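About Kalum Legal

Print this page | E-mail this page

Kalum is a small law office. Corporate reorganization, Chapter 11, nonprofit governance. Mostly nonprofits and membership groups that got themselves into trouble with a state regulator, or are about to. Eight lawyers, one office, two floors.

Who we are

Started by Siham Mansour after a long stretch at a much bigger firm doing creditor work. She wanted the other side of the table. First client was a trade association with a landlord problem and 2,000 members who had no idea. That case settled. The association is still around and still calls us, usually on a Friday.

We've handled 368 matters since then. Of those, 164 were in bankruptcy court, the rest never got that far and that's how the clients wanted it. We keep count for the state bar report, so might as well put it here.

What we do

Chapter 11 filings for charities, associations, clubs and small companies. Good faith disputes, meaning someone says you filed to dodge a lawsuit and wants the case thrown out. We've argued both sides of that one. Venue fights. Motions to appoint a trustee or examiner. Moving a nonprofit from one state to another, the ordinary way, with the attorney general told up front. Board duties, conflict policies, executive pay reviews. Dissolution when its time.

What we don't do: personal bankruptcy, criminal defense, family law. We'll give you a name if you need one. Ask at the front desk.

How we work

First call is free and runs half an hour. Bring the bylaws. Bring the last board minutes even if they're ugly, especially who voted on what. If the board didn't vote to file, we need to hear that on the first call, it comes up in court every time.

After that it's an engagement letter, a retainer, and one lawyer who stays on your case start to finish. Bills go out monthly. Line items, no "general review" entries. Flat fees for governance audits and for interstate moves, hourly for anything contested.

We don't talk to the press about open cases. Clients can if they want to but please call us first.

People and clients

Siham runs the restructuring side and still takes hearings herself. The governance group does the audits and trains new board members, next round is in August, sign up through the office. Paralegals answer the phones before 9 so you may get someone who knows your file better then your lawyer does.

Past clients have included Gimix, a parts maker we took through a reorganization plan with the lenders on board; Farah, a housing charity that needed to change its state of charter; and Anow, a members' club sued by its own former directors. All three said we could list them. Most don't and thats fine.

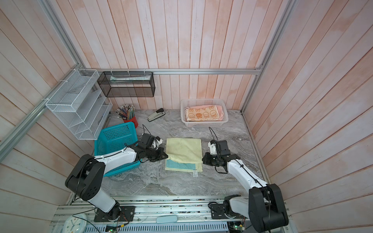
Robot arms and a folded yellow towel on the worktable.

Joining us

We hire one associate most years. Clerkship in a bankruptcy court helps, not required. Send a writing sample you wrote alone, no co-authors, under 15 pages. No recruiters please.

Summer students: two spots, paid, real research and at least one hearing in person.

Visiting

Elevator is on the left past the mail room. Street parking is bad before noon, use the garage behind the building and we'll stamp the ticket. Court filings and service of process go to the second floor, not reception.

Page last updated Saturday, November 2, 2024. Nothing on this page is legal advice, and writing to us doesn't make you a client until there is a signed letter.

Print this page | E-mail this page

Contact | © Kalum Legal. All rights reserved | Back to top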